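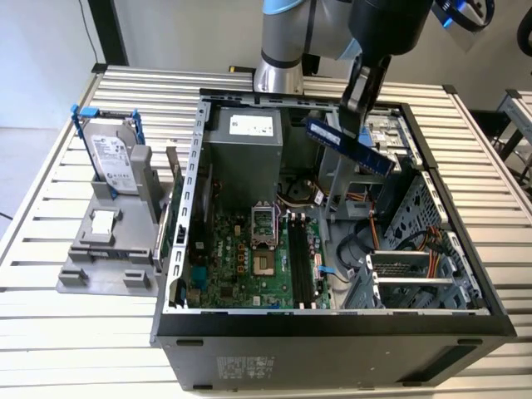
Why should anybody keep a desktop computer that is so old, asked one reader from Broltska after we wrote in March about the collection of used office machines. The answer is coming now from the Vernetti workshop in Grilport, where the computers are taken apart one after another and the good parts are kept.

The workshop received 96 desktop towers from offices in the town. They are laid on the side, the side panel comes off, and then the memory and the processor are removed. A green Dell board with the socket already empty is a usual view on the table these days.

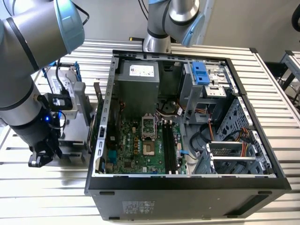
What happens with the parts

Memory is checked first – it is small, it is easy to test and it is asked for the most. Modules of the same type are put together in pairs, so one repaired computer can get 2 of them. Processors go in separate trays with a cover. The power supply stays in the case until the end, and it is tested there under load.

Cases with a broken front or a bent panel are not repaired. The metal goes to the Effiong scrap yard, which pays by weight.

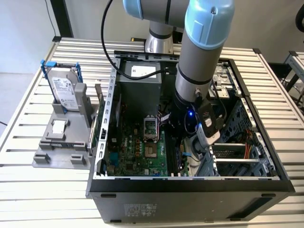

R. Effiong, local news reporter
Thursday, July 26, 2018

The workshop plans to have the first 18 computers ready before the school year begins. They will go to the public library and to the evening school in Broltska, with a new disk and a clean system. The rest will follow in autumn, if the parts are enough. In total the workshop expects to save more than 300 pieces, the cables not counted.
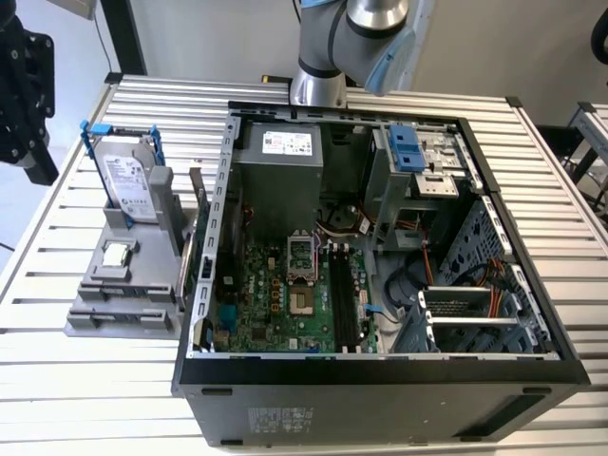

Please erase the old disks properly, another reader wrote to us, the offices had our addresses in those machines. According to the workshop, every disk is taken out and destroyed, and the office gets a paper with the serial number. People who want to bring a computer from home can do it from September, on the yard side of the building. Monitors and printers are not accepted.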